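Ordering branded giveaways for a small plumbing supply shop, a thread. We did our second run this year and I wrote down what I'd want to know before a first one.
3 comments · 12 shares

1/ Start with who gets the item. Our list is contractors who come to the counter most weeks. They already own pens. They have a drawer of pens. We had 50 stress balls left from the first run and they are still in a box under the register.

2/ We asked three suppliers for quotes: Vetwood, Ondura and Boström. Same item, same one-color logo, same ship date. The prices were close. The setup fees were not. Ask for the setup fee in writing and ask if it applies again on a reorder.
1 comment · 4 shares

3/ Get a physical sample with your own logo on it. A picture of the logo dropped onto a product photo tells you very little. Ours looked fine on screen and the phone number came out too small to read on the tape measure.

4/ One color is enough. We priced a 2-color print and it pushed the order over budget – the second color was a thin line under the name. We dropped the line.

5/ Check the minimum. Ondura's was higher than we needed. Boström would go lower but charged more per piece. We went with Vetwood and ordered 42 tape measures, one for every account on the list plus a few for the counter.
6 shares

6/ Give yourself extra weeks. The proof sat in my inbox for four days before I opened it, and the ship date moved by the same four days. That one was my fault.

7/ Put something useful on the item. Ours has the shop name, the phone number and the counter hours. No slogan. People call the number.

8/ Hand them out in person if you can. We mailed a batch last time and the padded envelopes cost almost as much as what was in them. This time they go over the counter with the order.
2 comments · 5 shares

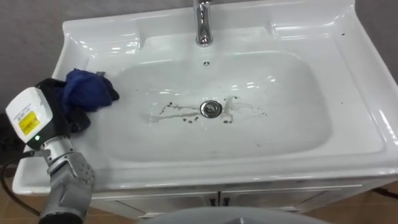
9/ Keep a record of who got one. I use a plain spreadsheet with the account name and the date. When a customer asks for another I write that down too. It's the best sign we have that the thing gets used.

10/ Next up is a run of 40 canvas tool pouches from Borik. The sample is on my desk and the stitching is good. The logo sits a little low, so I've asked them to move it up before I sign off on the proof.
4 comments · 9 shares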